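The Vivness Boat

by Lahcen Erraji

Faltgate

Missed the first bus. Ran for the second one with my shoe untied and the envelope inside my shirt, and the driver saw me and waited, which I hadn't expected. Sat at the back. Couldn't breathe. An old man across the aisle gave me half his orange and looked out the window while I ate it.

The envelope was my mother's. Locker number on the front, 2845, in her big slanting hand, and under it the word Vivness, underlined hard enough to tear the paper. Nothing else. She had given it to my aunt in November with instructions to hand it over when the house was sold. The house was sold on a Friday. By Saturday noon I was on the bus.

My sister wanted to wait. Mina always wants to wait. She said lockers don't go anywhere, she said call ahead, she said eat something. I said the boat station at Vivness was closing for good and they'd clear the lockers with a crowbar, and she said who told you that, and I didn't have an answer. A man at the bank. A feeling.

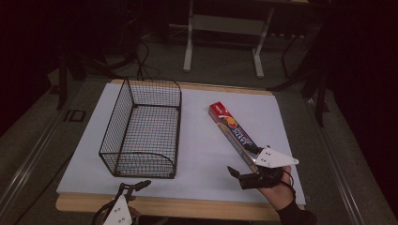 Wire basket and a long box.

Rain at the Faltgate stop. Everybody off, change here, no shelter. I stood under the awning of a shop that sold rope and phone cards and counted what was in my wallet. Enough for the boat over. Maybe not enough for the boat back. I bought a coffee anyway and that settled it.

I kept thinking what it could be. Letters. My father's watch, the one she swore he took with him. When I was nine she used to go to Vivness two times a year, a day each time, and come home with wet cuffs and a bag of those hard almond cookies, and we never asked. You don't, when you're nine. You want the cookies.

The Jakab line runs the crossing now. It used to be three brothers with a boat and now it's a ticket window with a girl behind it, and the girl was putting her coat on.

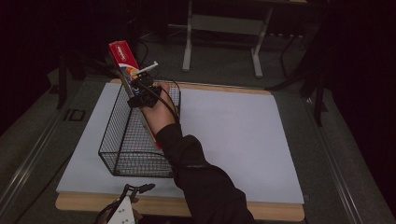
Last one's gone over already, Dessa told me through the glass, and there wouldn't be another until morning unless the mail boat took people, and it wasn't supposed to take people. She looked at my shirt, the corner of the envelope sticking out of it. Then she took her coat off again and picked up the phone.

"Pier two," she said. "Thirty minutes. Don't talk to him about the engine."

So I went to pier two.

The crossing

The mail boat man was named Ode and I did not talk to him about the engine. It talked for itself. It coughed, it stopped, it came back sounding like somebody dragging a bed across a floor. I sat on a sack. Spray over the side every few seconds, salt in my teeth. I held the envelope flat agianst my stomach with both hands like I was the one who'd been hurt.

"Family over there?" he yelled.

"My mother used to go."

"What for?"

"I don't know."

He nodded like that was a normal reason. Maybe on that boat it was.

Halfway across you can see the lights of Zonurport behind you and the lights of Vivness in front, and they're the same size. She must have sat there too. Same water, bigger boat. Was she happy going or happy coming back? I tried to remember her face at the door and all I got was the coat, the green one, and the smell of diesel when she bent down.

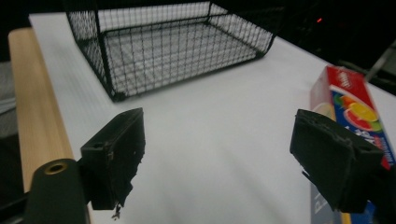
Then the engine quit for real. Ode swore, quiet, and went down on his knees with a flashlight in his mouth. We turned slowly in the dark. Zonurport, Vivness, Zonurport. I thought about Mina at the kitchen table with her list of calls to make on Monday and I wanted very badly to be at that table. I would have eaten something. I would of eaten anything.

"Hold this," he said, and gave me the flashlight, and I held it, and he hit something with a wrench. It caught on the third try. He didn't look pleased, just tired. He didn't charge me either.

The station was open. One light on, floor just mopped, a woman pushing the bucket toward the far door. Closing? No. She'd never heard that. She pointed me down the hall with her chin.

The lockers were green metal, rusted at the hinges. I went along with my finger out, reading the little plates. Found it at knee height. I opened the envelope – I hadn't opened it before, I don't know if I said that – and the key was in there, taped to a piece of gray card. On the card she had written: You'll have hurried. Sit down first.

I sat down on the wet floor.

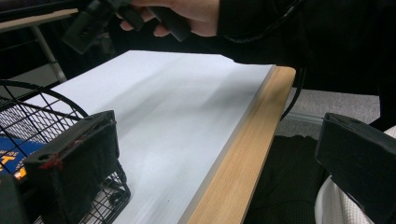
Locker 2845

A green coat. Folded small, the sleeves tucked under. I pulled it out and it unrolled across my legs and it was the same one, or a second one just like it. Nothing in the left pocket. In the right, a boat ticket, one way, Vivness to Zonurport, never punched, and a cookie bag with the top rolled down.

Behind the coat a photograph of a boy. Maybe six, maybe seven. He had Mina's ears. My father's way of standing with one foot turned out. On the back a name I didn't know and a street in Vivness, and the number of the house.

I called my sister. It rang a long time.

"Well?" she said. "Did you eat?"

"Mina," I said. "Get the first boat."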